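Week 7 notes: Automation on the floor, what changes for staff
2 min read | 3 shares

Case: Urnell, canteen supplier. Cutlery sorting moved to a Vekadix cell last December. Before that, all by hand, two shifts.

Main point for today: the job did not vanish, it got cut up. Picking and placing goes to the machine. Leftover bits go to people: jams, odd pieces, teh final check.

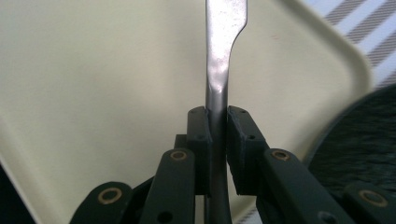
Staff now stand less, watch more. Some like it. Others said the day feels longer, less talk across the table. Pay grade stayed the same, which the union is still arguing over.

Target is 97 percent sorted right. Who gets the blame for the rest? Read the Ceda handout, part 3, before seminar. Bring one task from your own job you would hand over, and one you woudn't.

Comments (2)

Văn: is part 3 the one on shift patterns?

ceda_reader: yes, skip the appendix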